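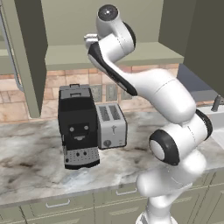 Skerkirthorpe: simulated kitchen episodes for testing retry policies

Hi, and thanks for stopping by! I put this set together while working on Vachon, my small add-on that lets a policy back off and try a grasp again when it thinks the first one went wrong. Everything is rendered in simulation, one arm, one kitchen style, lots of small stuff on the counter.

What's in it

2,241 episodes in all. 2,000 are for training and the rest are held out, and please leave them held out (I've been burned by my own leaky splits before). Each episode has joint positions, gripper state, rendered views and a one-line task instruction. 506 of the training episodes include at least one retry, tagged retry=1 in the index file.

How I made it

I drove the arm by hand for 84 seed episodes, then let Imico, our replay script, shift the object poses and stitch new runs out of the pieces. Runs that didn't pass the success check got thrown out. That check is pretty simple: object inside the target region when the clock stops. It doesn't care if you knocked something over on the way!

The small-object tasks are where I spent most of my time. Little boxes lying flat give the fingers hardly any height to work with, so the approach angle matters a whole lot more than it does for a mug, and a policy that's a bit too high just closes on air. 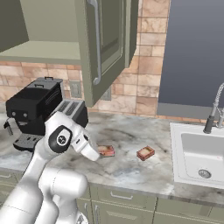
Aarti Bhatt wrote in to say that her baseline did fine on these tasks until she shuffled the start poses, and that she'd like to see results with and without the shuffle side by side. Fair point, and both columns are now in results.csv. Vachon still helps with the shuffle on, just by less than I'd hoped.

Known problems

Some instructions repeat word for word. Contact forces in the logs are noisy, so I wouldn't train on them. Punstead, the older loader, can't read the retry tags; use the new one in /tools.

Last update: Wednesday, March 10, 2021. I'm hoping to add drawer tasks by June.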